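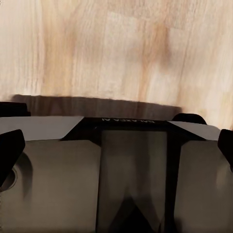 Pale wood tabletop, close up
Guides wanted, Trokdale heritage trail. 2 posts, September start. Walking groups round the old Skála quarter, chapel and mill incl. Must like talking.
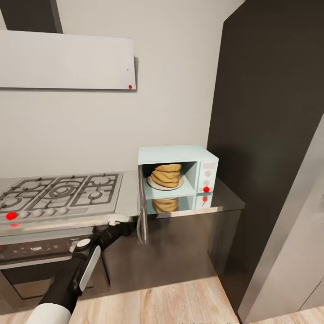

Pay 14 an hour, tips yours. Second langauge a big plus, any. Training given, boots not.

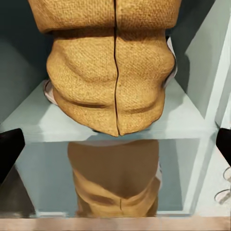
Kumaresan Unnithan: did it last season, hills are steep but visitors are lovely, apply early.

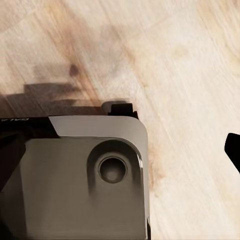

Short letter pls, no CV needed, to Zainab Adeleke at Zernen Tours by 04/11/2022. Interveiws soon after.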